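Cleaning Dust Filters in a Desktop Tower

Clogged intake filters reduce airflow and raise fan noise. Check them every 23 days in a dusty room, less often on hard floors.

Shut down the computer, switch off at the wall and unplug all leads. Hold the power button for 5 seconds.

Slide out the front and base filters. On Thaler cases the base filter pulls to the rear; on older Brikex models it is held by two clips.

Rinse mesh filters under cool tap water from the clean side. Do not use detergent on foam. Dry flat, out of the sun, and refit only when fully dry.

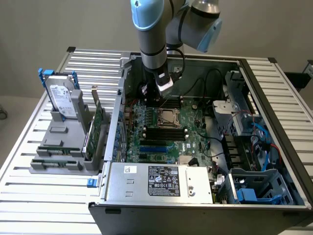
Plurnley Help Desk | Updated 10/11/24 | Article 748

For dust on the motherboard, lay the tower on its side with the cover off. Use short bursts of air and keep the nozzle clear of the processor socket. Hold fan blades still while blowing.

Refit the cover before reconnecting power.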